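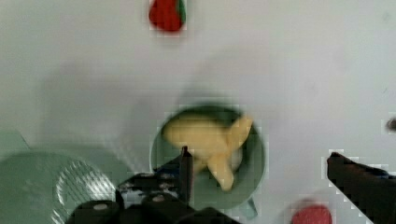
A reader in Nunlow writes that her polling card never came, and asks whether she can still vote without it. She can. The card is a reminder of where to go, and the polling clerk works from the register. What matters is that your name is on that register and that you go to the right station.

How to vote in person in the Okwood district council election

Before the day

1. Check your entry on the register. The elections office in Lodilora will confirm it by telephone or at the counter. Have your postcode ready.

2. If you have moved within the district, re-register at the new address. Moving from Okwood to Kereama counts as a change of ward, and the old entry does not carry over.

3. Find your polling station. Each one serves a fixed list of streets. You cannot use a different station, even if it is nearer.

4. If you cannot attend, apply for a postal or proxy vote. The two forms are separate. A proxy must also be registered.

At the polling station

1. Doors open at 7 am and close at 10 pm. Anyone in the queue at 10 pm may still vote.

2. Give your name and address at the desk. The clerk marks the register and hands you a ballot paper.

3. Read the instruction at the top of the paper. Okwood and Nunlow elect two councillors each, so you may mark up to two crosses. Kereama elects one.

4. Mark the paper with a cross in the box. Do not sign it or write your name on it — a paper that identifies the voter is rejected.

5. If you make a mistake, take the paper back to the desk before it goes in the box. The clerk will cancel it and issue another.

6. Fold the paper and put it in the ballot box yourself.

Campaigners outside

Tellers may ask for your number as you leave. You need not give it. Posters and leaflets are not allowed within 50 metres of the entrance under the district's rules.

The count

Papers are sorted at Lodilora and bundled in lots of 200. Results are read out ward by ward and posted at the elections office the next morning.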